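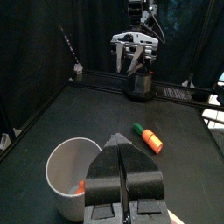 컵과 머그 관리 요령: 물때, 찻물, 냄새, 보관까지

매일 쓰는 컵은 접시보다 대충 씻게 됩니다. 물만 마셨으니 헹구기만 하면 된다고 생각하기 쉬운데, 입이 닿는 테두리에는 립밤과 기름기가 남고 바닥 모서리에는 차와 커피 색이 서서히 뱁니다. 집에서 쓰는 컵을 재질별로 어떻게 씻고 말리고 넣어 두면 되는지 정리했습니다.

씻는 순서

설거지는 컵부터 합니다. 기름 묻은 팬을 닦은 수세미로 유리컵을 문지르면 뿌연 막이 생기고, 맥주나 탄산수를 따랐을 때 거품이 이상하게 꺼집니다. 컵용 수세미는 따로 두고 색을 다르게 하면 헷갈리지 않습니다.

세제는 컵에 직접 짜지 말고 물 묻힌 수세미에 조금만 묻힙니다. 테두리 안팎을 엄지와 검지로 집듯이 한 바퀴 돌리고, 그다음 안쪽 벽, 바닥, 손잡이 순으로 갑니다. 손잡이 안쪽은 자주 빠뜨리는 곳입니다. 손가락이 늘 닿는 자리라 끈적해지기 쉬우니 가는 솔로 한 번 훑어 주세요.

우유나 미숫가루를 마신 컵은 찬물로 먼저 헹굽니다. 뜨거운 물부터 부으면 단백질이 굳어서 벽에 붙습니다. 바로 씻을 수 없으면 찬물을 반쯤 채워 두기만 해도 나중에 훨씬 수월합니다.

찻물과 커피 얼룩

도자기 머그 안쪽의 갈색 테는 세제로는 잘 안 빠집니다. 베이킹소다 한 작은술에 물을 몇 방울 떨어뜨려 되직하게 개고, 젖은 키친타월에 묻혀 얼룩을 둥글게 문지릅니다. 얼룩이 오래됐으면 과탄산소다를 씁니다.

1. 컵에 과탄산소다를 반 작은술 넣습니다.
2. 60도 정도로 데운 물을 얼룩 위까지 붓습니다. 팔팔 끓는 물은 거품이 넘칩니다.
3. 그대로 두었다가 물이 식으면 쏟아 버립니다.
4. 세제로 한 번 씻고 흐르는 물에 충분히 헹굽니다.

과탄산소다를 쓸 때는 창문을 열고 고무장갑을 낍니다. 뚜껑 있는 텀블러에 넣고 뚜껑을 닫으면 안 됩니다. 안에서 기체가 생겨 뚜껑이 튈 수 있습니다. 금박이나 은박 테두리가 있는 잔, 알루미늄 컵에도 쓰지 마세요. 금박 잔은 중성세제와 부드러운 스펀지로만 씻습니다.

쇠 수세미와 초록색 거친 수세미는 도자기에 쓰지 않는 편이 좋습니다. 얼룩은 금방 지워지지만 유약에 잔흠집이 나고, 그 흠집에 다음 얼룩이 더 빨리 뱁니다. 머그 안쪽에 연필로 그은 듯한 회색 줄이 보이면 대개 숟가락 자국입니다. 구연산을 물에 개어 바르고 조금 두었다가 닦으면 옅어집니다.

유리컵이 뿌옇게 됐을 때

원인은 보통 두 가지입니다. 물속 미네랄이 쌓였거나, 식기세척기에서 표면이 깎였거나. 식초를 묻힌 키친타월로 한쪽만 문질러 보면 구분됩니다. 맑아지면 물때이니 식초를 물에 타서 컵을 담갔다가 헹구면 됩니다. 아무 변화가 없으면 표면이 상한 것이라 되돌릴 방법이 없습니다. 연필꽂이나 화분 물주기용으로 돌리세요.

얇은 유리컵은 온도 차이에 약합니다. 냉장고에서 꺼낸 컵에 뜨거운 물을 붓지 말고, 겨울에 찬 선반에 있던 컵도 미지근한 물로 한 번 헹군 뒤에 씁니다. 저희 집은 지난 2월에 베란다 쪽 찬장에서 꺼낸 유리잔에 바로 보리차를 부었다가 바닥이 동그랗게 떨어져 나갔습니다.

플라스틱 컵과 아이 컵

플라스틱은 냄새가 문제입니다. 주스나 김칫국물 냄새가 뱄으면 쌀뜨물을 가득 부어 하룻밤 둡니다. 그래도 남으면 베이킹소다 푼 물로 한 번 더 합니다. 햇볕에 말리는 방법도 듣지만, 너무 오래 두면 누렇게 변하거나 잘 깨지게 되니 반나절이면 충분합니다.

식기세척기에 넣기 전에는 바닥의 내열 온도 표시를 봅니다. 80도라고 적힌 컵은 위 칸에 넣고, 고온 살균 코스는 피합니다. 표시가 없으면 손으로 씻는 쪽이 안전합니다. 안쪽에 흠집이 많이 난 컵은 아까워도 바꿉니다. 솔이 닿지 않는 틈에 때가 끼고, 아무리 씻어도 미끈한 느낌이 남습니다.

빨대컵은 반드시 다 분해합니다. 실리콘 패킹 뒤쪽에 까만 점이 생겼다면 곰팡이일 가능성이 높고, 삶아도 자국은 안 빠지는 경우가 많습니다. 패킹만 따로 파는 제품이 많으니 컵을 버리기 전에 부품부터 찾아보세요.

텀블러와 보온컵

스테인리스 텀블러를 새로 샀으면 식용유를 묻힌 키친타월로 안쪽을 닦아 봅니다. 검은 것이 묻어 나오면 연마제가 남은 것입니다. 묻어 나오지 않을 때까지 닦고, 베이킹소다로 기름기를 걷어 낸 다음 세제로 씻습니다. 저는 Pikberg 텀블러를 이렇게 두 번 닦고 나서 쓰기 시작했습니다.

안쪽에 생긴 붉은 점은 녹처럼 보여도 물속 철분이 붙은 것일 때가 많습니다. 구연산 한 작은술을 따뜻한 물에 풀어 채워 두면 빠집니다. 염소계 표백제는 스테인리스를 상하게 하므로 쓰지 않습니다. 구연산과 표백제를 섞는 일은 절대로 없어야 합니다. 유독한 기체가 나옵니다.

말리기

씻은 컵을 행주 위에 딱 붙여 엎어 두면 안쪽 습기가 갇힙니다. 다음 날 쿰쿰한 냄새가 나는 이유가 대부분 이것입니다. 받침망 위에 엎거나, 젓가락 두 개를 나란히 놓고 그 위에 걸쳐서 바람길을 만들어 줍니다. 급하면 마른 면 행주로 닦되, 수건처럼 보풀이 나는 천은 유리컵에 쓰지 마세요.

건조대 물받이도 자주 비웁니다. 컵을 아무리 깨끗이 씻어도 그 아래 고인 물에서 냄새가 올라옵니다.

찬장에 넣기

다 마른 컵은 바로 세워 넣어도 되고 엎어 넣어도 됩니다. 먼지가 걱정이면 엎고, 테두리가 얇은 잔이면 세웁니다. 엎을 때는 선반에 종이나 얇은 매트를 깔아야 입 닿는 부분이 선반에 직접 닿지 않습니다.

컵끼리 포개는 것은 같은 모양의 플라스틱 컵 정도로 그칩니다. 유리컵을 포갰다가 안 빠지면 힘으로 비틀지 말고, 위쪽 컵에 찬물을 붓고 아래쪽 컵을 따뜻한 물에 담급니다. 잠시 뒤 곧게 당기면 빠집니다.

자주 쓰는 컵은 눈높이보다 조금 아래 칸, 손님용은 위 칸이 편합니다. 찬장이 꽉 차서 앞줄을 치워야 뒷줄이 나온다면 뒷줄 컵은 거의 안 쓰는 컵입니다. 상자에 담아 날짜를 적어 두고, 한 계절 동안 꺼낸 적이 없으면 정리합니다.

이 나간 컵

테두리가 조금이라도 깨진 컵은 마시는 용도로 쓰지 않습니다. 버릴 때는 신문지로 여러 겹 싸고 겉에 깨진 그릇이라고 적습니다. 도자기와 유리는 버리는 방법이 다르고 지역마다 규정도 다르니 구청 안내를 확인하세요. 금만 간 머그는 면봉이나 칫솔을 꽂아 두는 데 쓸 만하지만, 뜨거운 음료를 담으면 금이 갑자기 벌어질 수 있습니다.

컵 바닥이 거칠어서 식탁에 흠집을 낸다면 고운 사포에 물을 묻혀 굽 부분만 살살 갈아 줍니다. 가루가 날리지 않게 꼭 물을 묻혀서 하고, 끝나면 컵 전체를 다시 씻습니다.

최종 수정: 2026년 7월 19일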